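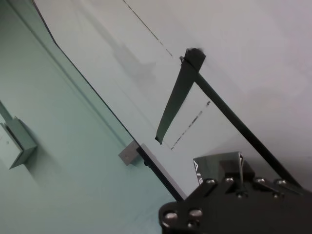 Using the gripper's own bolts to catch a camera that has slipped
Suominen Builders Forum > Arms and Grippers > Methods
Last updated 22 September 2020
20 comments · 40 shares

mossy_flange wrote:

Hello all, and thank you again for the patient answers to my calibration questions back in August. I promised I would come back and say how we got on, so get yourself a cup of something, I do tend to go on.

For anyone who missed the first thread, our trouble was the wrist camera. We would calibrate, collect a nice long run, and then find weeks later that the camera had crept a little in its mount at some point and every episode after that was slightly off. Putting the checkerboard back out every morning is the proper cure, and I know several of you do it faithfully, but we are bad at it.

So Amnuay Petchrat, who I share the Budurero project with, suggested we stop looking at the room and look at the gripper. The camera rides along with the gripper body, so the bolt heads on the fixed plates ought to land on the same pixels in every single picture, whatever the arm is doing and whatever is behind it. If they move, the camera moved. You take one good reference picture right after calibration, find the centers of the bright bolt heads, and then check every later episode against it. We run it on the first and last picture of each episode and it takes no time at all.

We tried it on 239 old episodes and it flagged 40 of them, all in one unbroken stretch. When we went back and redid the calibration for that stretch, the reprojection error came down to where it had been before. I was so pleased I told my mother.

Happy to share the script once I have cleaned it up (it is a terrible mess right now and full of my notes to myself).

torque_and_tea wrote:

Lovely write-up, and I'm glad you came back with it! I do have a worry, though. Shiny bolt heads are a miserable thing to track. What your detector finds is the highlight and not the bolt, and the highlight slides across the head every time the wrist turns under the ceiling lights. I tried something close to this on the Buvora arm and got shifts of a few pixels that had nothing to do with the mount. Did you check for that?

mossy_flange wrote:

We did run into it, yes, and I should have said so. The first version tracked the brightest spot and it was hopeless, it flagged nearly everything. Now we fit a circle to the dark-to-silver edge of each head and throw the inside away. It is steadier, although a head that is catching a strong highlight on one side can still pull the fit over a little. We take the median over all the heads we can find, which helps more than I expected.

hexkey_hannah wrote:

I'm going to be the grumpy one, with love. Why bother with any of this? Your arm knows where it is. Your table doesn't move. Pick some features on the table, project them with the forward kinematics, and you test the camera AND the arm in one go. Your method can't see a problem in the joints at all.
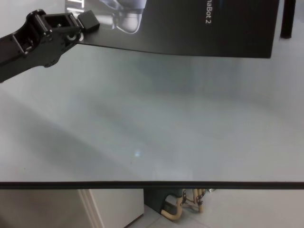 4 min read

mossy_flange wrote:

You are quite right that it can't see the joints, and I would never claim it does! But have a look at what our table gives us to work with. It is a big white top, pale and smooth, with one bright glare spot from the lamp and some very soft shadows. The black printed panel has lots of lovely detail, letters and all, but it is just lying flat on the table and it gets nudged, so I can't trust it as a landmark. Every time I have let a feature matcher loose on that tabletop it has fallen in love with the glare, and glare goes wherever the viewpoint goes.

We could tape markers down, I know. The people who train on this data would like the table to stay clean, and I can see their side of it.

hexkey_hannah wrote:

Tape them under the front edge then. Or put them on the wall. There is always somewhere.

torque_and_tea wrote:

Hannah has a point about walls. We used a wall outlet for ages on the Skistorska setup. It was bolted down, it had nice square corners, and it never went anywhere.

pale_solder wrote:

Long-time reader, first time posting, please be gentle. I would think the two checks go together. Bolts tell you if the camera moved on the wrist. Wall tells you if the whole chain is off. If the bolts are fine and the wall is wrong, go and look at your joints or your base. If both are wrong, fix the camera first and then look again. Is that too simple?

mossy_flange wrote:

Not too simple at all, and it is pretty much where Amnuay and I ended up after reading Hannah's first reply over lunch and feeling a bit told off (deservedly). The wall does come into view when the wrist swings far enough over, so we have been trying it with those pictures.

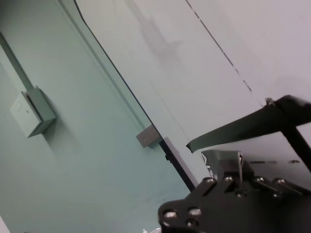
Suominen Builders Digest, Issue 20, p. 100

The wall is that minty green and you can see the conduit running down to the gray box. The box is what I have been using, its lighter front face makes a nice clean patch against the green. The smaller gray block near the seam works less well for me, it is only a few pixels wide once the wrist pulls back. I have left the big pale panel out entirely. Anything that looks like glass gives me reflections that match beautifully and mean nothing, and I lost an afternoon to one blurry gray smudge before I learned that.

I also mask out the long flat finger. It is part of the gripper, so it is tempting to use it, but fingers move and plates don't. Stick to the plates.

hexkey_hannah wrote:

Okay, this I like much better. I still say one box on one wall is thin. All its corners sit in one little patch of the picture, so your rotation estimate is going to be poor. Give me something on the other side of the room and I'll stop complaining.

torque_and_tea wrote:

She won't stop complaining. But I agree on the rotation. Also please post the circle fitting even if the rest of the script is a mess, that is the part I want to steal for Buvora.

mossy_flange wrote:

Ha, fair on both counts. I don't have anything on the other side that I would trust yet, so for now I treat the wall check as a yes or no and don't use it to correct anything. The bolt check I am happy to lean on.

Circle fitting is on its way. The one setting to watch is the edge threshold. I have it at 20 and that suits matte black plates with silver heads, but if your plates are lighter you will need to go lower, and please look at a few fits by eye before you believe any of it.

pale_solder wrote:

Thank you for answering so kindly. I ran a rough version tonight on 100 of our own episodes and two came up flagged. One is a real slip, I'm nearly sure. The other one I can't explain, the heads all shift the same way and then come back by the last picture. Could a cable be tugging on the camera?

mossy_flange wrote:

Oh, that is interesting! It could well be. Look at whether it happens with the wrist turned all the way to one side, and if it does, give the cable more slack near the mount and run the same motion again. Post the pictures if you can, I would love to see them.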